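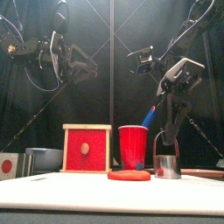

Figure 1. Red wooden box on the white tabletop.

Storing Onions and Potatoes in a Small Apartment
Project report, October 2019
Demyd Koval and Sorin Halilović

Background

Many students in Siltville rent apartments without a pantry or a basement. Potatoes and onions are cheap in large bags, but one person cooking for themselves often throws part of the bag away. We wanted to know which spots in a normal apartment keep them usable the longest, and whether storing the two together makes a difference.

Method

We bought yellow onions and russet potatoes from the Trajkovski grocery on the same morning and sorted out anything with cuts or soft spots. The rest was divided by weight between three places in Sorin's apartment: a kitchen cabinet next to the stove, the floor of the hall closet, and a shelf by the bedroom window. In each place we kept one mixed batch and one separated batch. All batches were in paper bags with the tops folded down once.

We checked the bags every evening. A potato was taken out when it had sprouts longer than a fingernail or green skin. An onion was taken out when it was soft at the neck or had visible mold. Demyd weighed what was removed on a kitchen scale.

Results

The hall closet did best. We removed 455 grams from it over the whole test, nearly all of it potatoes from the mixed bag. The cabinet by the stove was worse, mainly because of sprouting. The window shelf had the most green skin, even though the bags were closed – paper lets in more light than we expected. Onions held up well everywhere except in the cabinet, where two went soft at the neck.

Problems

The closet door was left open for two days when the heating was repaired, so that bag got warmer than planned. We also had only one thermometer and moved it between places, which means our temperature notes have gaps. The potatoes may have been in storage for different lengths of time before we bought them.

Further work

We would like to repeat the test in spring with cloth bags, and in a second apartment on a lower floor.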